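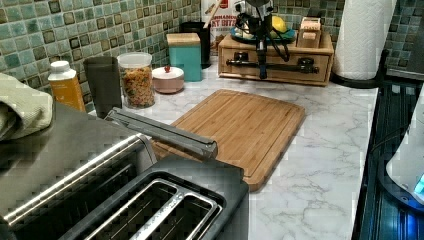 Board flat, groove side up, with the canisters back against the tile.

Before you pay for a counter robot

Vutier sells its kitchen helper as a kit you can rent by the month, and the flyer promises you will "get your evenings back." I'd hold off on believing that. Most of the advice in the booklet is good kitchen sense you could follow with no robot at all, and the rest is work the robot makes for you.

Start with counter space. The booklet wants 21 inches clear on either side of the cutting board. Measure before you sign up. Count the toaster, the paper towels and anything else you refuse to put in a cabinet. In a small galley kitchen you lose your prep area, and no monthly price makes up for that.

Ask what "tidies" means. In the Vutier booklet it means picking up an item and putting it down someplace else. Wiping isn't included. Neither is drying, and a bamboo board put away damp will warp whoever or whatever put it away.

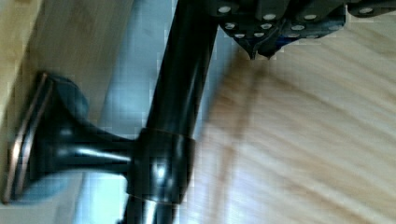 Handles and rails are another thing to ask about. The sales page says the gripper is gentle on finishes, but the warranty leaves out scratches to "fixtures and furniture," so somebody at the company has their doubts. If you have dark hardware you care about, get the answer in writing.

Tips that hold up with or without the kit:

1. Give the board a permanent spot. Leave it there between meals and store everything else around it.

2. Keep dry goods in clear jars with wide lids. You can see when the cereal is low.

3. Rest long spoons in a heavy pot. A light one tips over.

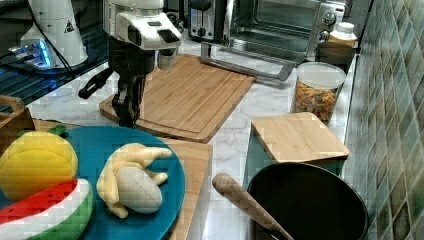 Gripper just above the near left corner of the board.

4. Practice with toy fruit. I'll give Vutier this one. A plush lemon can fall on the floor all day and you're out nothing. Just don't take a good result with a toy banana as proof of anything about a ripe one. The demo never gets to ripe ones.

5. Keep cords away from the sink and off the stove. That goes double for a kit that comes with its own bundle of them.
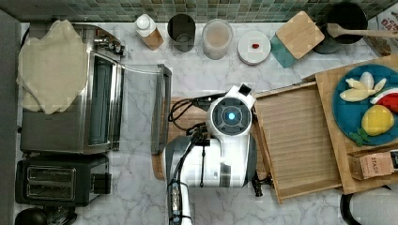
What it costs

Rental through Sakier is $50 a month with a 3-month minimum, and setup is extra. Ukosora has a similar plan with no minimum, but you install it yourself. Kudo only sells outright. Both Vutier and Ukosora charge for a missed pickup, so if you book a Thursday return, be home.

My advice is to ask for 2 weeks on trial and write down every time you step in to help. If Sakier says no to the trial, I would say no to the rental.

Last updated: March

Questions or corrections? Use the contact form | Copyright, all rights reserved | Back to top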